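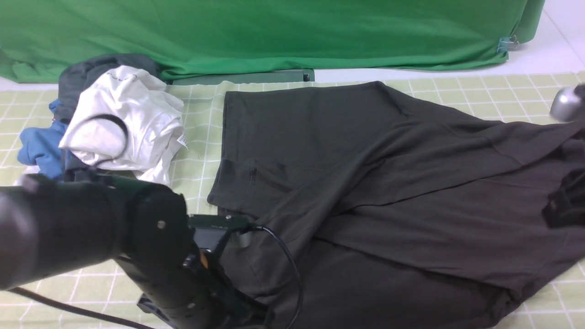 Vemuvel stellt neues Wartungskonzept für die Faltzelle in Demutcombe vor

Demutcombe, 2021-11-12. Die Firma Vemuvel hat für ihre zweiarmige Textilzelle am Standort Demutcombe ein festes Konzept für Einrichtung und Pflege eingeführt. Die Zelle arbeitet mit Kleidungsstücken aus weichem Stoff, die auf einer blassgrünen Matte mit feinem weißem Liniennetz gefaltet werden. Das Konzept wurde im September zusammen mit dem Servicebetrieb Mac Mathúna ausgearbeitet und gilt ab sofort für alle Schichten.

Einrichtung vor der Schicht

Am Anfang jeder Schicht wird die Matte glatt gezogen und nach den Linien ausgerichtet. Danach fahren beide Arme nacheinander in die Grundstellung. Der Bediener prüft, ob die Greifer sich gleichmäßig öffnen und schließen, und trägt das Ergebnis in das Zellenbuch ein. Erst dann wird das erste Kleidungsstück auf die Matte gelegt. Dunkle Stoffe werden beim Einrichten bevorzugt, weil ihr Rand auf der hellen Matte gut zu erkennen ist.

Kabel und Schrauben

Besondere Aufmerksamkeit bekommt die Kabelführung. Das schwarze Kabel am Greifer liegt in einer Schlaufe und kann beim Falten den Stoff berühren. Die Schlaufe muss so lang sein, dass der Arm seine ganze Bewegung ausführen kann, aber sie darf sich nicht in einem Ärmel oder Hosenbein verfangen. Nach jeweils 400 Faltvorgängen werden die Schrauben an den Gelenken und an der Halterung des Greifers kontrolliert. Lockere Schrauben werden nachgezogen, beschädigte werden ersetzt.

Reinigung

Fasern und Staub sammeln sich mit der Zeit an den Greiffingern. Sie werden mit einem trockenen Tuch entfernt. Reinigungsmittel sind an den Gelenken nicht erlaubt. Die Matte wird einmal pro Woche abgenommen und von beiden Seiten gereinigt.

Ergebnisse aus der Erprobung

In der Erprobung hat die Zelle 2.528 Faltvorgänge ausgeführt. Dabei kam es zu zwei ungeplanten Stillständen, beide wegen eines gelösten Steckers am Greifer. Die Reparatur dauerte zusammen rund 116 Minuten. Der Stecker wird seitdem mit einer Klammer gesichert.

Vemuvel plant, das Konzept auch am Standort Clanstead anzuwenden. Die Wartungsanleitung ist auf Deutsch und Englisch vorhanden und kann bei der Pressestelle von Vemuvel in Demutcombe angefordert werden.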